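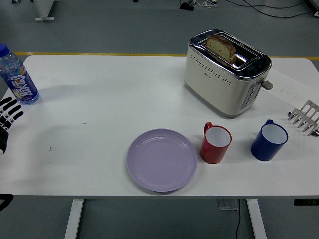 Most people who call the Jastley bread line want to know why their loaf came out flat, according to the woman who answers it. She has baked for the Jastley store for years and asked that her name be left out.

"They blame the yeast," she said. "I ask them how long they let it rise, and they say an hour, like the bag told them. In March a kitchen can be 60 degrees. An hour is nothing."

Last updated: 2020-03-28

The line took 153 calls this month, up from 42 the month before. Flour is harder to find, and the store now sells it in small bags packed in the back room.

Her own sandwich loaf uses 410 grams of bread flour. She weighs it. "A cup is whatever you scooped that day," she said.

She doesn't think beginners need a starter. "Make the same plain loaf four or five times. Write down what you changed. Then go buy a book."

Asked about stale bread, she said she slices a loaf once it has cooled and freezes half of it. The slices go into the toaster frozen. She keeps bread out of the refrigerator, where she says it goes stale faster.

The calls run long these days. "Some of them have their bread figured out already," she said. "They want to talk about the crust for 20 minutes. I let them."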